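Unloading and Sorting from Open Containers: Inspection Checklist with Comments
Weltcombe bench, Ghumman arm with Nekik control software. Revision 6.

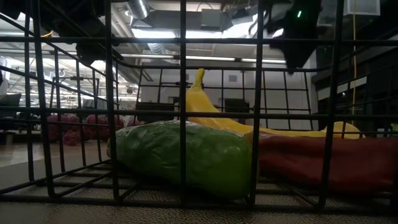 Putting groceries away is the chore most often quoted when people ask whether a machine can run a kitchen, and it is a poor one to quote without saying what the groceries were in. A cardboard box with low sides is one job. A wire basket is a different one. The walls are full of holes, so a low camera sees the contents in slices, and the software has to decide which slices belong together. A green plastic cucumber with two or three bars across it can be read as one object or as several. The banana behind it is harder, as most of its length is hidden by the cucumber and the stem stands up above the middle rail, where a gripper coming in at a slant may touch it first. Items 7 to 12 below are written with this in mind.

Result codes: P = pass, F = fail, C = pass with comment, N = not tested in this round.

SECTION A. BEFORE POWER

1. Emergency stop within reach of the operator's seat. P
2. Emergency stop pressed and released, arm stays off until reset. P
3. Floor tape visible on all sides of the bench. C
Comment: Worn through at the walkway corner. Replace before the January round.
4. Cables clear of the arm's full sweep, including the wrist. P
5. Gripper fingers checked for cracks, loose screws and missing pads. C
Comment: One pad is starting to lift. Left in place. A half-lifted pad catches on wire mesh, so it is to be changed at the next stop and not glued.
6. Basket checked for bent wires and sharp ends. P
Comment: Run a gloved hand along the inside of the top rim as well as the outside. The Vustbridge bench skipped the inside and tore two pads in one morning.

SECTION B. SEEING THE ITEMS

7. Each item outlined as a single object from the overhead camera. P
8. Each item outlined as a single object from the low camera, through the mesh. F
Comment: The long green item was split at a wire and reported as two. The arm then planned a pick for the smaller piece, which would have put one finger on a wire. The operator stopped the run. Do not retest until the overhead view is given priority whenever the two views disagree.
9. Item partly behind another item is found and given a usable grip point. C
Comment: Found on most runs. The grip point tends to land on whichever end is showing, which is the wrong place to hold a long curved object.
10. Dark items found in shadow. C
Comment: Dark red against black wire is a weak case under the room lights alone. Detection improved with a lamp on the bench. We have not decided whether a lamp is fair. Most home kitchens have one over the counter, but few have one over the table.
11. Background objects ignored. P
Comment: Anything seen through the basket counts as background. No attempt was made to pick at the shelving or the floor.

SECTION C. PICKING

12. Gripper enters without touching the rim. C
Comment: Clean from straight above. From a slant it brushed the rail often enough that the slanted entry is now switched off by default. This costs reach into the corners.
13. Grip force limit set at 6 newtons and confirmed with the gauge. P
Comment: Enough for plastic food. Real fruit has not been tried on this bench, and no result here should be quoted as if it had been.
14. Item lifted without dragging its neighbor over the side. C
Comment: Items pressed end to end move together. The arm does not notice until the second one falls. A person would steady the basket with the other hand, and this setup has only one to work with.
15. Basket stays where it was put. F
Comment: It slides when a finger catches a wire. Clamping it would fix the test and tell us little about kitchens. Logged as a fail and left unclamped.
16. Time limit of 45 seconds per item observed. P
Comment: The limit is there to end stuck runs. Meeting it is no sign of useful speed. An adult empties the same basket in a few seconds while talking to someone else.

SECTION D. AFTER A MISS

17. Arm backs off after a failed grip before trying again. P
18. Arm takes a new look before the second try. C
Comment: It does, but only from above. If the item has rolled against the wall, the second try is the same as the first.
19. Arm stops and asks for help after the set number of tries. P
20. Dropped item outside the basket is reported. N
Comment: Carried over again. The camera does not cover the floor, and the software lists anything that leaves its view as delivered. Treat all delivery counts as unconfirmed until this is tested.

SECTION E. ENDURANCE

21. 100 cycles without a safety stop. P
22. 600 cycles without a safety stop. F
Comment: Ended early by a wrist temperature warning. The arm cooled and restarted normally. Fan filter had lint in it - add the filter to Section A at the next revision.

SUMMARY FOR SIGN-OFF

Cleared for attended use at this bench with plastic items only. Not cleared for unattended running, for glass, or for anything with a blade. Items 8, 15 and 22 are open.

On the wider question of whether this is household work yet: the arm can take a toy vegetable out of a basket when it has a clear view from above and a person sitting next to the stop button. Shop-floor use is closer, as a shop can choose its containers, and a solid tray with low sides would remove items 6, 8 and 12 at once. A household uses whatever basket it already owns. Requests to swap ours for a tray have been turned down for this test series.

Next inspection after pad change and filter cleaning. Send corrections to the Weltcombe bench log, not to Vustbridge.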